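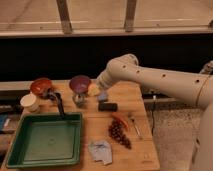

*Arm over the butcher-block table, green tray lower left, jar and bowls towards the back.*

2022-06-28 — equipment planning, table cell

Budget lines have to be in before the July order round, so this entry is mostly money. Mackenzie Perron has asked for one sheet covering the arm, the end tooling and the table, with nothing hidden under "sundries" this time.

**Arm.** Keep the present one. The case for a second arm of the same type is weaker than it looked in spring. Our bottleneck is resetting the table between runs, and another arm does nothing for that unless it gets its own table and someone to reset it. Floor space on the carpeted side would also need clearing with the building office. Deferred, with a note that we want it looked at again once the tooling is settled.

**Gripper.** Two quotes in hand. Plumisano will supply a complete unit with a 3 week lead time. Foley will only sell the fingers and the mounting plate, which leaves us making the cable adaptor ourselves. Foley is cheaper on paper. Adding workshop hours for the adaptor closes most of the gap, and I have not allowed for getting it wrong the first time. Preference is Plumisano, provided they confirm the bolt pattern in writing. Their drawing and their data sheet disagree on it.

Things the gripper has to cope with, from the current object set:

- small beans in a heap
- thin metal tool lying flat
- bowl rims, glossy, curved
- paper cup, crushes easily
- crumpled paper, no fixed shape

The beans are the awkward case. Picking them singly wants narrow fingertips, and narrow fingertips do badly on a bowl. Either we budget for two sets of fingers and a quick-change plate, or we drop single-bean picking from the task list and treat the heap as something to be scooped. I have put the second set of fingers in as an optional line. MP to decide.

**Objects.** Consumables have been coming out of petty cash. Proposed: one line of £83 per quarter for cups, paper, dried goods and replacement crockery. Bowls to be bought in pairs so that a chip doesn't stop a series halfway. The green tray should have an identical spare. The shop range changes, and a different rim height would mean re-teaching every approach that passes over it.

**Table.** Butcher block is fine. Stays flat and takes clamps. Would like a strip of edging along the right-hand side, £57 from Ernis including cutting to length. Small beans and a bare table edge are a poor combination — carpet below.

**Cabling.** The cable hanging from the rail should have a proper clip run. Workshop stock, no cost. Not ordering anything.

**Software.** Proranex renewal falls in the same period. We use the planner and the logging, and pay for the simulation module as well. Asked whether the module can be dropped at renewal. No reply yet. If it can, the saving goes against the optional fingers.

Open points:

- Plumisano: bolt pattern, and whether spare pads are included
- Foley: quote expires mid July, ask for extension in case
- Proranex: module question, chase
- MP: one set of fingers or two
- Me: check payload with the quick-change plate fitted. The plate eats into the margin and I only have the old figure for wrist offset.

Draft sheet is in the shared folder, second tab. First tab is last year's, don't edit it.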